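**Handheld grippers: first results from the Jiltum bench**

*June 2019*

For the past few months the Jiltum group has been testing whether a robot can learn small two-handed jobs from people who never touch the robot. The first round of results is in, and this item sets out what was done, what came out of it and what is still open.

The usual way to teach a two-armed robot is to have someone steer both arms through the job while the arms record their own movements. It works, but it is slow, and the person steering can't feel much of what the fingers are doing. People who are quick at a job with their own hands become slow at it, and the recordings carry that slowness with them. A learner trained on hesitant movement tends to hesitate.

Our method, which we have been calling Mushi, takes the arms away during teaching. A person holds one gripper in each hand and does the job at a table. The jaws have the same shape and the same opening as the ones fitted to the arms, so anything a person manages to pick up ought to be within reach of the robot too. The position of each gripper and the opening of its jaws are logged along with the view from a camera at head height. Afterwards the log is turned into arm movements by Brivora, our planning software, which throws out any stretch the arms could not follow.

We chose sorting small objects into a compartment box as the main job. The compartments leave little room for error, and smooth objects slide away if the jaws close off centre. Many of the objects need one gripper to steady them and the other to lift, so the two hands have to be timed against each other.

In total we collected 1,242 demonstrations. Of these, 41 were dropped by Brivora as out of reach for the arms, nearly all of them because a wrist had been turned further than the arm's last joint allows. We had expected to lose more. A short practice period before recording seems to be enough for most people to stop twisting their wrists in this way.

We then trained one learner on 200 demonstrations and a second on 300, drawn at random from those that were kept, and ran both on the same arms with the same objects. The larger set gave a steadier grasp on matt objects and fewer missed compartments. On shiny objects there was hardly any difference between the two. Reflections change as the head camera moves, and the learner seems to misjudge where the near edge of the object is. More data of the same kind may not cure this. We plan to vary the lighting over the table before collecting again. 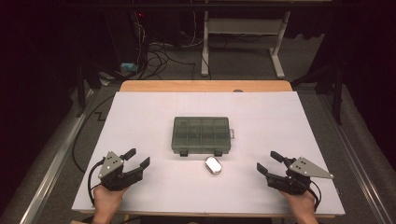

*Both grippers open over the board, with a silver object between them and the green compartment box behind.*

Two smaller findings may be useful to anyone setting up similar work.

The first concerns cables. A cable that pulls on the back of a gripper changes how people move, even when they say they haven't noticed it. Leaving more slack made the logged paths smoother, and we now check the slack at the start of every session.

The second concerns the table surface. Early sessions were done straight on the tabletop, and the learner did worse when the table was swapped for another. Working on a plain white board removed most of that drop. Pencil lines on the board help with putting things back in the same place between runs, and they are faint enough that we saw no effect on training.

We have not yet tried the full set of demonstrations on the arms, and all the figures so far come from one table and one pair of arms. A repeat on the second pair, at the Trarkano site, is the next step. The arms there have a longer reach but a slower wrist, so Brivora's limits will have to be set again before any of the existing logs can be used. The settings for both sites will be kept with the logs.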